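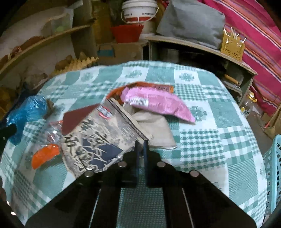
4.2 Collection with the hand-held gripper

All demonstrations in the household set were recorded with the Trovham hand-held gripper, a two-finger tool with a camera fixed to it. The operator carries the tool from home to home and works on whatever surface the household offers. No robot arm is present during recording. The finger geometry matches the Javow end effector used in the tests of Section 5, so the recorded finger opening can be replayed without rescaling.

We collected 1000 demonstrations of one task family, picking up thin packaging from a cluttered tabletop and placing it in a stack. Each demonstration starts with the fingers open and ends when the operator lifts the tool clear of the stack. Operators were told to leave the rest of the room as they found it and to use packaging that was already in the house.

Figure 3. View from the gripper camera in one of the homes. Several kinds of packaging lie on a checked tablecloth, among them a crumpled clear bag with printed characters and a pink packet on top of an orange-red foil wrapper. Household storage is visible behind the table.

Figure 3 shows two conditions that make this task family hard. The first is overlap. The clear bag lies partly over a beige cloth pouch, and the pink packet lies over the foil wrapper, so a grasp planned on the top item can easily catch the one beneath it. The second is the lens. The wide field of view keeps both fingers and most of the table in one image, but it bends straight edges, and the pattern of the cloth curves strongly toward the borders. We do not undistort the images before training. In early trials, undistortion removed the outer part of the view, and the policy lost sight of the stack during the approach.

4.3 Filtering

Camera poses were recovered offline with the Navaratnam tracker. A demonstration was dropped if tracking failed at any point between the first finger closure and the final release. This left 891 demonstrations. Most of the failures came from fast wrist turns close to the table, where the image held little besides the cloth. Repeating patterns such as gingham made these cases worse — the tracker would lock onto the wrong square and jump.

A second pass removed demonstrations in which the fingers closed on two items at once. Annotators marked these by watching the video at half speed. The final training set has 798 demonstrations.

4.4 Training

The policy takes the two most recent images and the finger opening, and predicts the next 10 relative poses of the gripper. We train a single policy on all homes, with no label for the home or for the type of packaging. The image encoder starts from the Trorkau weights and is updated together with the rest of the network. Color changes were kept small during augmentation. Clear plastic is often visible only through its print and its highlights, and stronger changes washed both of them out.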